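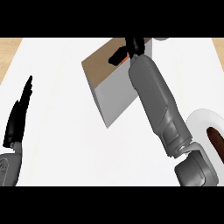 So I've been back from Prurkholm for nearly a month now and I'm still thinking about the bread. Let me explain. We'd booked five nights in a cottage up the hill, mostly for the walking, and the first morning I wandered down to the bakery by the harbour expecting a roll and a coffee. I came back with a dark, sticky rye loaf so heavy it made my arm ache (and yes, I'd eaten the end off it before I reached the gate).

The woman behind the counter told me they let the dough sit for 17 hours before it goes anywhere near the oven. Seventeen! I get twitchy if a loaf takes me past lunchtime. But I've been trying it at home ever since, starting it off after tea and baking late the next morning, and it's getting there. The first one was a brick. The second was a brick with a nice crust.

What helped was more water – I'd been far too mean with it. I now use 700 grams of rye flour and a really sloppy amount of water, and I've stopped trying to knead it, as it just sticks to everything including my sleeves. A spoonful of treacle goes in as well. They didn't mention treacle in the shop, but I'm sure I could taste it.

We did do some walking, by the way! The path over to Bostitby is lovely if you go early, before the coaches turn up, and the hill in the middle is 619 metres, which my knees would like noted. There's a bench at the top with no view whatsoever, only gorse. We had rye bread and cheese on it and stayed an hour.

Next loaf goes in tomorrow at 11. I've bought caraway seeds for this one, though my other half says they taste of soap, so I might only do half.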